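净水与水处理 > 家用及小型商用 > 求助讨论
主题：公共茶水间原水TDS与电导率对不上，先装软化还是直接换膜

楼主 灰度水样
发表于 4/26/26

楼里公共茶水间（Macapagal三层，共用一套管路）的净水机是Pratuvero的厨下式RO，带一个小压力罐，前置PP棉加颗粒炭，后置炭棒，整机没有泵前软化。进水端水表累计读数3,808升。最近烧水壶底的白垢明显变多，我借了两支表测原水，结果两支表对不上，先把情况说清楚，再请各位判断。

取样和读数都在茶水间台面上做，数据见后文。 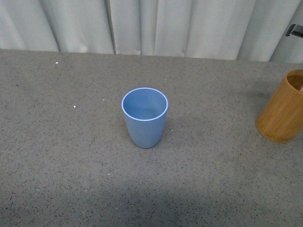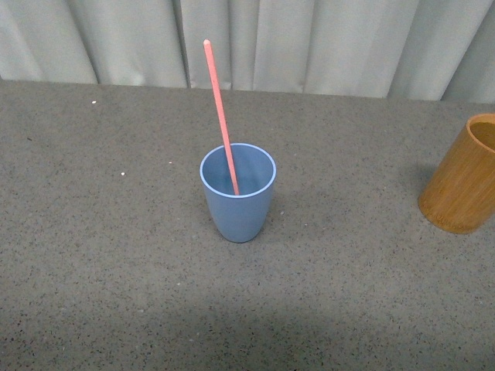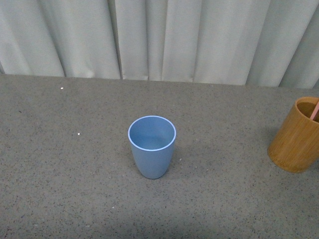
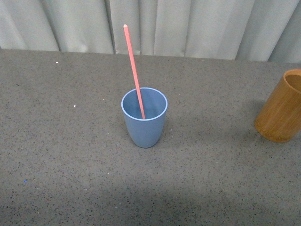
浅蓝色杯子见第1、2、4张，第3张上半部分是浅灰色帘子。

原水数据：
Trenora的TDS笔，读数460，单位ppm。
另一支台式电导率仪，读数578，单位μS/cm。
水温18℃，用玻璃温度计量的。

两支表前后测的同一份水样，放水冲管以后接的。按我理解，电导率乘一个系数就是TDS，常见系数是0.5到0.7。可是460除以578接近0.8，超出了范围。

问题有三个：
一、哪支表不准？
二、烧水壶结垢变多，是原水变硬，还是膜不行了？
三、同事Crisanto Agbayani的意见是在RO前面加一个小型钠型软化罐，我担心废水和盐耗，有没有必要？

膜后出水的读数我没有当场记下来，明天补。

2楼 膜前压力

先回答第一个问题：楼主这两个数不能直接相除。你要先确认电导率仪有没有开温度补偿。

TDS笔基本都带自动温度补偿，显示的是折算到25℃的值，而且用户关不掉。台式电导率仪则不一定，很多型号补偿系数可以调成零，调成零显示的就是当前水温下的原始电导。18℃的水，不补偿时读数会明显低于25℃的值。

按天然水常用的每度2%线性补偿算：
578 ÷ [1 + 0.02 ×（18 − 25）] = 578 ÷ 0.86 = 672

460 ÷ 672 = 0.68，落在正常系数范围里。所以我的猜测是两支表都没大毛病，台式那支的补偿被人关了。楼主去翻一下菜单。

3楼 老阀芯

2楼算得没错，但用这个结果反推“两支表都准”站不住。线性补偿系数本身就有出入，不同水质从一点九到二点二都有人用，TDS笔内部的换算系数也不统一，有按氯化钠标定的，有按那种硫酸盐、碳酸氢盐、氯化物混合标液标定的，两者差得不少。两个不确定的系数凑出一个看起来合理的比值，只能说没有矛盾，不能说明准。

要判断准不准，唯一的办法是拿标准液。一小瓶氯化钾标液不贵，两支表同温下各测一遍，半小时的事。

4楼 膜前压力

同意要标液。我说的是优先排查顺序：先看菜单，再买标液。菜单不花钱。

5楼 三通接头

第二个问题，大家是不是把TDS和硬度混在一起了。

TDS笔读460，不等于硬度460。硬度只算钙镁，一般折成碳酸钙表示。TDS里面还有钠、钾、氯离子、硫酸根、硅、碳酸氢根。同样是460，可以是硬度很高的地下水，也可以是硬度不高但含钠多的水，后一种水烧起来几乎没有白垢。

我见过不少帖子拿TDS笔读数去对照生活饮用水标准里总硬度450那条限值，然后说自己家水超标。那条是以碳酸钙计的总硬度，和TDS笔不是同一个量。标准里溶解性总固体另有一条，限值是1000。楼主这个水按TDS讲没有问题，硬度未知。

要测硬度就买滴定试剂盒，EDTA那种，由酒红变纯蓝，数滴数。试纸条误差大，只能分出软、中、硬。

6楼 灰度水样（楼主）

回2楼：菜单翻了，温度补偿那一项确实是OFF。上一个使用者是做课程实验的，可能是为了看温度效应关掉的。打开之后重新取样测，但水温变了，和昨天的数不能严格对比，就不往上贴了。标液下单了。

回5楼：硬度试剂盒也下单了，和标液一起到。

7楼 半透膜爱好者

说一下壶垢的逻辑，因为楼主第二个问题的前提有点含糊。

烧水壶里接的是RO出水还是原水？如果是RO出水，正常的膜脱盐率在九成以上，二价离子的截留比一价还高，出水里的钙镁很少，壶底不应该有明显白垢。有白垢就只有这几种可能：
膜破损或者老化；
膜壳O型圈没到位，原水从浓水侧窜到产水侧；
有人往壶里接的是旁边的自来水龙头；
后置滤芯是带矿化料的，会溶出钙镁。

原水本身变硬一倍，RO出水的硬度也只是从很低变成稍微不那么低，壶垢不会“明显变多”。所以先别讨论软化，先确认壶里装的是什么水。

8楼 老阀芯

补充第三种。公共茶水间里这种情况占比非常高，龙头并排装，直饮龙头流量小，赶时间的人就直接开大龙头。排查也简单，壶除垢之后专人专接一周，看壶底。

9楼 灰度水样（楼主）

后置是炭棒，不带矿化，型号在Polidico的目录里查得到，写的是椰壳炭。

壶里装什么水，我原来默认是直饮龙头。刚问了一圈，有两位同事承认接过大龙头。其他人说不记得。所以第二个问题的前提确实不干净。

10楼 浓水排放口

那就把出水TDS补一下。注意取样方法，这个比表准不准还要紧。

带压力罐的RO机，停机一夜后，膜两侧的离子会靠扩散趋于均匀，重新启动时最先产出的那部分水TDS偏高，行话叫TDS爬升或者首杯问题。有压力罐的机器会把这部分高TDS水混进罐里，一定程度上稀释掉，但罐里存水也会带着后置炭的影响。

建议分三个点取：
一、早上第一杯，直接接；
二、把压力罐放空以后，机器持续制水时从罐前三通处接，这个才代表膜的真实水平；
三、罐重新满了以后从龙头接。

三个数分开记，不要取平均。

11楼 三通接头

10楼的第二点要注意操作。罐前三通处接水要先关罐阀，否则接到的还是罐水回流。另外后置炭在龙头前面，罐前取样就绕过了后置，可以顺便判断后置有没有溶出。

12楼 钠型树脂

来说第三个问题。我做软化的，利益相关，先声明。

RO前加软化，技术上成立的理由只有一个，就是降低浓水侧结垢风险。RO浓水侧离子被浓缩，回收率越高浓缩倍数越大。碳酸钙的饱和指数过了零点就有析出倾向，硅酸盐和硫酸钙也一样。把钙镁换成钠，浓水侧的碳酸钙问题就消失了，膜寿命会长。

至于“RO前加软化让出水更软”，这个说法没有意义，RO出水本来就软。

家用机废水比一般留得比较保守，浓缩倍数不高，原水硬度中等时不加软化也能正常用完膜的设计寿命。硬度到了很高的区间，或者机器是那种主打低废水的高回收率型号，加软化才划算。楼主先把硬度测出来。

13楼 膜前压力

12楼讲得比较公道。但我不认同“中等硬度不加软化也能用完设计寿命”这句。厂家标的寿命是在实验室配水下得出来的，配水的组成和楼主的水没有关系。我拆过的膜里面，浓水端最后一段流道发白发硬的很多，硬度都谈不上很高。原因多半是废水比例器堵了一部分，实际回收率已经偏离设计值，机器自己不知道。

所以在软化之前还有一个更便宜的措施：定期换废水比例器，定期做冲洗。

14楼 钠型树脂

废水比例器部分堵塞这个我同意，而且它和结垢是互相促进的：浓水侧结垢的碎屑跑到比例器里，比例器更堵，回收率更高，结垢更快。但换比例器只能让回收率回到设计值，不能让硬度降下来。两件事并不冲突。

15楼 半透膜爱好者

我反对在茶水间装软化罐，理由是管理成本。

软化树脂要再生，再生要盐，盐箱要有人看。公共场所的盐箱空三个月没人发现的事我见过不止一次。树脂失效以后，它对RO没有保护作用，反而多一个微生物滋生的罐子。再生废液含盐高，楼里的排水如果接植物浇灌或者有老式铸铁管，也要考虑。

在没有专人维护的前提下，少一级就少一个故障点。

16楼 老阀芯

树脂罐滋菌这条有点夸张。前面没有去余氯的话，进软化罐的水带余氯，抑菌能力还在。要把炭放在软化后面，顺序是PP棉、软化、炭、膜。很多人把炭放在软化前面，那才容易出事。

不过余氯对树脂有氧化作用，长期会降低交联度，树脂变软破碎。自来水余氯浓度下这个过程以年计，可以接受。

17楼 半透膜爱好者

那就要改楼主现有的级序。他的炭在一体滤芯里，改不了。

18楼 老阀芯

所以要加只能加在整机进水口前面，也就是软化在最前，前面再配一个PP棉滤瓶。空间够不够楼主自己量。

19楼 灰度水样（楼主）

厨下柜里已经塞了压力罐和Giang Giáp放的一箱备用滤芯，再加滤瓶和软化罐比较勉强。我先按10楼的方法取样。

顺便问一个：进水水表3,808升，这个量对一支前置一体滤芯来说算多吗？

20楼 浓水排放口

看你水表装在哪儿。装在整机进水口，3,808升包含了废水。产水量要按实际回收率折。前置滤芯承担的是全部进水，所以对PP棉和前置炭来说，3,808升就是它们的处理量；对膜来说，有意义的是产水量和浓水侧浓缩；对后置炭来说，只算产水。

三支滤芯的更换依据不是同一个数，这点很多整机的滤芯寿命提示做得很粗，统一按天数倒计时。

21楼 三通接头

前置炭的处理量还要看余氯。炭对余氯是催化还原，颗粒炭接触时间短，流量大的时候后段会穿透。RO膜的聚酰胺层怕氯，前置炭失效的后果是膜被氧化，表现就是产水量变大、脱盐率下降。产水变快，用户还挺高兴，以为机器变好了。

楼主用DPD余氯试剂测一下前置炭出水，应该是检不出。能检出就马上换。

22楼 灰度水样（楼主）

机器里有个三通可以从炭后膜前取水，我看过说明书。余氯试剂一起补单。

目前没有感觉产水变快。感觉上是变慢。

23楼 膜前压力

变慢有一部分是水温。RO产水量对水温很敏感，水的黏度随温度下降而升高，经验值是每低一度产水量少百分之三左右。18℃和标称的25℃比，少两成上下属于正常现象。标称流量都是在25℃、规定压力下给的。

排除温度之后还慢，再看：
进水压力；
增压泵有没有到额定压力；
PP棉压差；
压力罐预充气压。压力罐空罐时气压不足，表现是接出来先急后缓，和膜没关系。

24楼 钠型树脂

补一句，浓水侧结垢的典型表现是产水慢而脱盐率也跟着下降；胶体和微生物污染多数是产水慢、进出口压差大，脱盐率变化不大；氯氧化是产水快、脱盐率下降。把产水流量和脱盐率两个量一起看，基本能区分。只看一个容易误判。

流量数据要做温度校正以后再比，不然冬夏之间会得出膜坏了又自己好了的结论。

25楼 浓水排放口

24楼那个表在现场用的时候要留余地。O型圈窜水的表现是脱盐率下降、产水略增，和轻度氧化很像。区别在于，重新装一遍膜、O型圈抹点食品级硅脂之后能恢复的是窜水，恢复不了的是膜。

所以脱盐率低的时候，我的习惯是先重装膜再下单买膜。

26楼 灰度水样（楼主）

补数据。标液到了，先说表。

台式电导率仪打开补偿后，和标液标称值的偏差在仪表说明书写的允差之内。Trenora那支TDS笔偏高一点，说明书没有给允差。包装背面写着换算标准是氯化钠，可是按氯化钠的常用系数算，原水读数应该更低，所以笔的标定可能不完全按它写的来，也可能被人拿别的标液校过。后面有一颗校准螺丝，螺丝槽有拧过的痕迹。

结论：以后原水和产水都用台式那支，只记25℃折算的电导率，不再换算成TDS。

27楼 老阀芯

这个决定对。TDS笔显示的本来就是电导率乘系数，乘完信息没有增加，还多一个来源不明的系数。脱盐率用电导率算就行，进出水同一支表、同一个补偿，系数本来也会约掉。

28楼 膜前压力

低电导率端补偿系数会偏，超纯水那种不能用2%，不过RO家用产水离那个程度还远，可以不管。

表的事我服3楼，我当时说“两支表都没大毛病”说早了。

29楼 灰度水样（楼主）

继续。三点取样都做了，按10楼的要求不取平均，只讲关系：

早上第一杯最高；罐放空后罐前三通处最低；罐满后龙头水在两者之间，偏向低的一侧。罐前三通的脱盐率在九成以上，离厂家标称的下限还有余量。

前置炭后、膜前的水，DPD试剂不显色。

原水硬度滴定做了两遍，两遍滴数一样，按试剂盒的对照表属于“硬”那一档，没到“极硬”。没有以前的数据，所以“原水变硬”这个说法无法证实。

30楼 半透膜爱好者

那膜基本没事。壶垢来自大龙头。

31楼 钠型树脂

膜现在没事，跟30楼一致。硬度在“硬”这一档，还是建议看一下实际回收率：产水一个量杯、废水一个量杯，同时接同样的时间，产水除以两者之和。和说明书对比，高了就是比例器部分堵塞。这个测试不花钱，比讨论装不装软化有用。

32楼 三通接头

接的时候罐阀要关，龙头要全开，不然背压会影响产水流量，算出来的回收率偏低，把堵塞给掩盖了。

33楼 新手换芯记

围观到这里插个问题。我家没有RO，只有一支前置加超滤，也结垢，卖家推荐硅磷晶，说加了以后不结垢。靠谱吗？

34楼 老阀芯

硅磷晶是聚磷酸盐缓释，作用是阻垢，钙镁还在水里，只是晶体长不大、不容易贴壁。热水器进水前用有效果。烧开的水效果打折扣，聚磷酸盐高温下会水解成正磷酸盐，阻垢能力下降。饮用的那一路我个人不装。

35楼 半透膜爱好者

超滤不截留离子，所以你家结垢是正常的，和超滤膜好坏无关。超滤管的是胶体、细菌这一类颗粒。壶垢主要是碳酸钙，再带一些氢氧化镁，用柠檬酸泡掉就行，健康上不用太担心。

36楼 钠型树脂

34楼说饮用不装，理由要说全。食品级的硅磷晶有卫生许可，溶出浓度在要求以内，不存在装了就有害的问题。不装是效果问题：水静置过夜后硅磷晶罐里局部浓度会升高，早上第一段水偏浓，建议放掉。

37楼 老阀芯

同一段水放掉我没意见。我不装的理由就是饮用路没有必要往水里加东西。偏好问题，不争。

38楼 新手换芯记

明白了，饮用不动，热水器前面考虑。谢谢。

39楼 浓水排放口

顺便讲一下柠檬酸除垢，公共茶水间的壶比较有代表性。不锈钢壶加水没过垢层，按包装比例加柠檬酸，烧热，不必煮沸，静置到不冒泡。浓度不要过高，浓度高、温度高、钙又多的时候会析出柠檬酸钙，又是一层白的，而且比原来难去。已经出现柠檬酸钙的，换新液、降温再泡，分两次做。

电热管外露的老式壶，泡完多冲两遍。铝质的不要用酸。

40楼 灰度水样（楼主）

壶是不锈钢的，底盘加热。已经按39楼的办法除过垢。冒泡停了之后壶底还有一点彩色的膜，擦不掉。

41楼 浓水排放口

彩虹色是不锈钢表面氧化膜厚度不均的干涉色，不是垢，不用管。

42楼 灰度水样（楼主）

回收率也测了，关罐阀、龙头全开，产水和废水同时接，做了三遍。比说明书标的设计值高，三遍都高，差别超过量杯的读数误差。看样子13楼说的比例器部分堵塞成立。

43楼 膜前压力

换比例器。型号对着泵和膜的通量选，不要只看接口尺寸。标注的数值是在某个压力下的流量，压力不一样流量就不一样，换大了浪费水，换小了比现在更糟。

拆下来的旧件可以泡柠檬酸看有没有气泡，有气泡就是碳酸盐，能佐证结垢是主要原因。没有气泡就往PP棉纤维和炭粉那边想。

44楼 钠型树脂

如果旧件里确认是碳酸盐，我还是建议把软化放到备选项里，等换膜的时候一起考虑，不急。

45楼 半透膜爱好者

我还是反对，理由见15楼。回收率恢复到设计值之后再观察一个换芯周期，产水流量做温度校正，没有明显下滑就说明不需要。

46楼 钠型树脂

观察的前提是有人记录。你说盐箱没人看，那流量表同样没人记。管理成本这条对两边都成立。

47楼 半透膜爱好者

不记录流量，最坏是膜早换一年。不看盐箱，花了一套软化的钱，膜还是早换一年。两边不对等。

48楼 三通接头

两位说的都对，取决于有没有人。楼主那边是谁在管？

49楼 灰度水样（楼主）

目前换芯是我和Giang Giáp轮流，记录是一张贴在柜门里的表，有几格是空的。Crisanto Agbayani看完这个帖子，意见改成了“先换比例器，软化缓议”，他说盐他不搬。

比例器从Polidico订了，等货。旧件拆下来会泡酸，结果回来贴。大龙头和直饮龙头上各挂了一个标签，一个写洗涤，一个写饮用。

50楼 老阀芯

标签用防水的。另外你那两支表，台式的电极用完要冲净，干放还是湿放看说明书，不同电极要求不同。镀铂黑的那种干放会坏，光亮铂和石墨的可以干放。

51楼 灰度水样（楼主）

是石墨的，干放。

比例器到了，型号核对过。旧件泡进柠檬酸，有气泡，连续冒了几分钟，泡完之后液面上还有少量黑色细粉，估计是炭粉。新件装好后重测回收率，和说明书一致。产水流量有一点点下降，水温没变。

52楼 膜前压力

流量那一点下降正常，浓水侧流阻变小，膜前压力略低。泵没问题的话不用调。

黑粉注意一下，换新前置炭之后第一段水要直排冲洗，不要让它进膜。很多人装完就直接开机制水，炭粉全堵在膜的进水端面和比例器里。

53楼 灰度水样（楼主）

上次换前置炭是不是冲洗过，表上那一格正好是空的。下次冲，写进表里。

54楼 三通接头

表头加一列“冲洗”，一列“水温”。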